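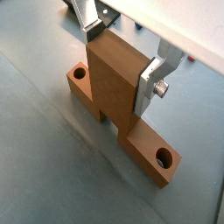 The Z block, lot 318, brown, two holes of different sizes.

Skokesby Surplus: Questions About the Z Block

We sell leftover machined parts out of a former feed store in Akl. Most of our stock gets no mail at all. The Z block gets so much that it now has its own page. Please read it before writing to us, and then write to us anyway, as people do.

What is it?

A block in the shape of a Z, or of an S if you pick it up the other way around. There's a tall rectangular upright in the middle, a short foot going one way and a longer foot going the other. Each foot has a round hole in it. The hole in the long foot is the larger one.

Yes, but what is it for?

It came to us in a job lot when the Rorkell works cleared its second floor. The paperwork in the crate said "block, offset" and gave a drawing number. The drawing was not in the crate. Our best guess is that it held one thing at a fixed distance from another thing, which describes most of what we sell.

What is it made of?

Something hard, brown and smooth with a matte finish. It looks like phenolic, and several customers who worked with phenolic for a living have told us it is. Several others, with similar careers, have told us it is some other composite. We list it as "brown, hard" and let the two sides get on with it.

Is it wood?

No. We understand why you ask. In the right light the top is tan and the long side is the color of a good sideboard.

Why does the color on mine look different from the picture?

Depends on your lamp. The faces that catch the light go quite pale and the ones in shadow go nearly chocolate. Turn the block and they trade places. If yours is green, you have been sent a different part, and we'd like it back.

Are the two holes threaded?

We sell them as plain holes. Run a finger around the inside of yours before you buy bolts.

There's something shiny in the big hole. Is that included?

You're looking at the picture, where a bit of metal shows down inside the larger hole at the rim. It's likely a fastener or a pin under the part. The listing covers the block alone. We have refunded one customer who felt strongly about this and have reworded the listing twice.

Will it stand up by itself?

Ours do on the packing bench, on the two feet with the upright pointing at the ceiling. Put weight on top and it becomes a matter between you and the block. If you want it to stay put, use the holes.

Can I cut or drill it?

You can, outdoors or with proper extraction, wearing a mask that fits. Treat the dust as something you don't want in your lungs, whichever side you took in the argument above. Sharp bit, slow feed, scrap piece clamped underneath so the back of the hole doesn't chip. Do not cut it on the kitchen counter. One of our longer email threads is about a kitchen counter.

How do I hold it while I work on it?

Clamp it across the upright with something soft and thin between the jaw and the block. Strips of inner tube do nicely. Bare jaws leave marks on the finish, and those don't rub out.

What glue works?

Scuff both faces with fine paper, wipe them, and use a two-part epoxy. Wood glue will hold long enough for you to carry it proudly into the next room.

Can I paint it?

People do. Scuff first, prime, keep the coats thin. We'd leave it brown, but we also sell brown things for a living.

What do other customers use them for?

Bookends, mostly, in pairs. Also a shelf support in a van, a stop block on a miter saw, a headphone stand, and the base of a lamp that we were sent a great many photographs of. One school theater group bought a bag of them to be city blocks in a model set. A customer who builds Kimetti clock cases uses them as spacers and reorders every November, always by return of the previous year's invoice with the date crossed out.

Are they safe near heat or electricity?

We don't know where yours has been or exactly what it is, so we won't sell it for either. Please don't write back to say that phenolic is an excellent insulator. You may well be right.

How much are they?

$9 each, or 5 for the price of four. There is no further discount for buying all of them, though we would carry them to your car.

Are they all identical?

Near enough that you'd have to be looking for it. They're old stock, so expect the odd scuff or shelf mark. If you need a matched pair, say so in the order notes and we'll dig through the crate. We quite like digging through the crate.

Do you have the mirror-image version?

Lay one on its other side and check whether you still need it. About half the people who ask this write again within the hour to withdraw the question. For the rest of you, no, sorry.

Can I return one?

Within 14 days, unpainted, uncut and with no new holes. You pay the postage back. Wrap it properly, as the corners are hard and have come through an envelope before.

Will you be getting more?

Not unless Rorkell finds a third floor. When the crate is empty we'll take the listing down and leave this page up, mainly for the glue advice.

Orders placed before 2 p.m. go out the same afternoon. Collection from the Akl shop is by the side door; ring twice.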